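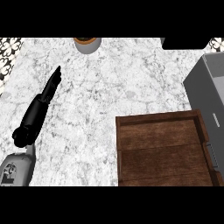 Minutes taken by Naa Annan, club secretary
Kurnance Robotics Club, August general meeting

Present: Aleksi Juntunen (chair), Efe Mohammed (simulation), Mawuli Arthur (controls), Garba Edet (staff adviser), Naa Annan (minutes), and 9 general members, one of whom was looking for the chess club and stayed for the biscuits.

Apologies: none received. Two members absent without them.

Meeting opened at 4.15 pm, after a search for the key to the equipment cupboard. The key was in the cupboard door.

1. Minutes of the previous meeting

Accepted, with one correction. Mawuli did not "threaten" to rewrite the controller. He offered to. The secretary has amended the record and notes that the tone was open to interpretation.

2. Matters arising

The whiteboard has been cleaned. The diagram marked DO NOT CLEAN was cleaned with it. Efe has redrawn it from memory and says it is better now. Mawuli says it is a different diagram.

The extension lead borrowed by the drama society is still borrowed by the drama society. Garba to ask again, this time in writing.

3. Kitchen bench task for the Ruddock Cup

Efe put the current build of the simulated bench up on the projector. Members agreed the marble is very handsome. Aleksi asked how long the marble had taken. Efe said that wasn't the point. Aleksi asked whether it had taken longer than the gripper. Efe said it depended on how you counted, and the chair moved on.

For the benefit of newer members, Efe went over the task. The arm has to pick up a named item from the bench, carry it across and set it down in the wooden tray without knocking anything over. The Ruddock rules allow 70 seconds per attempt. Points come off for touching the plant pot, and a lot of points come off for tipping it.

Discussion of the layout followed:

– Mawuli felt the tray was too far over to the right, hard up against the grey cabinet, and that the arm would be fully stretched by the time it got there. Efe replied that the position comes straight from the rule book. Mawuli asked to see the rule book. It was produced. The position comes straight from the rule book.

– A member asked why there was nothing in the tray. Efe said things go in the tray when the arm puts them there, and that this was more or less the whole competition.

– A member asked what the flat black thing at the back of the bench was. Efe said it came with the kitchen model and he had been meaning to look into it. It counts as an obstacle until somebody finds out otherwise. Naa suggested naming it in the scene file, as "object_final_2" was no help to anyone.

– Aleksi asked whether the black and white floor tiles could be swapped for something plainer, as the pattern made him feel slightly seasick. Garba pointed out that the colour detector will have to cope with whatever floor it gets on the day. Tiles to remain. Aleksi to look at something else.

There was also a query about the grey patches on the marble. Efe believes they are part of the texture. Mawuli believes they are a lighting problem. Both were asked to settle this outside the meeting and to report back only if it affects the score.

ACTION: Efe to identify the black object, or delete it and see who complains.

4. Controller report

Mawuli reported on the last batch of trial runs. Out of 19 attempts, 15 reached the tray. The remaining four went to places Mawuli described as "tray-adjacent". One of these was the inside of the cabinet, which has no business being reachable with its front closed. Efe is looking at the collision settings.

Mawuli would like to replace the path planner with Pravon, a package he has been trying at home. He says it is smoother and he has nearly got it to compile. Garba asked how nearly. Mawuli said there were fewer errors than last week. Garba asked whether there were fewer errors or just longer ones.

After a fairly long discussion it was agreed to keep the existing planner for the cup and give Pravon a go afterwards. Mawuli asked for his disappointment to be minuted. It is minuted.

ACTION: Mawuli to rerun the full batch with the pot moved closer to the arm, as the judges are allowed to do that and last year they did.

5. Second arm

The task can be entered in a one-arm or two-arm class. Aleksi proposed entering two-arm, on the grounds that there are fewer teams in it. Efe said there were fewer teams in it for a reason. Mawuli said he could have the second arm passing objects to the first by the end of the month. Garba asked that everyone think back to the handover demo at the open day. Everyone did.

Motion: that the club enter the one-arm class only. Moved Efe, seconded Garba (who was then reminded that staff advisers can't second motions), seconded Naa. Carried, with one against. Aleksi wishes it known that the one was him.

6. Team name

Carried over from the last three meetings. "Vanow" was put forward again by Efe, who says it doesn't mean anything and that this is its strength. "Arms Race" was put forward by Mawuli and ruled out by Garba because the school has views. "Bench Pressed" received polite silence.

Vanow adopted on a show of hands. The visitor from chess also voted, and the chair allowed it in order to be finished with the item.

7. Lab computers

The two good machines are being used for rendering in the afternoons and for something else entirely at lunch. The club has no objection to the something else, but it should not be left running under the club login. Members are also asked to stop changing the desktop picture to Aleksi.

Naa has put a booking sheet on the door. It is a real sheet, with a pen attached. The pen has already gone.

ACTION: Naa to attach another pen, with more string.

8. Other business

Garba needs the signed travel forms back before he can book the bus. So far he has Naa's form, and one from Mawuli signed by Mawuli. Parents and guardians, please.

Efe asked whether the club could pay for a better chair for the render desk. The chair of the meeting asked which chair was meant. This used up the rest of the time.

Meeting closed at 5.20 pm. Next meeting same room, unless the drama society has that as well.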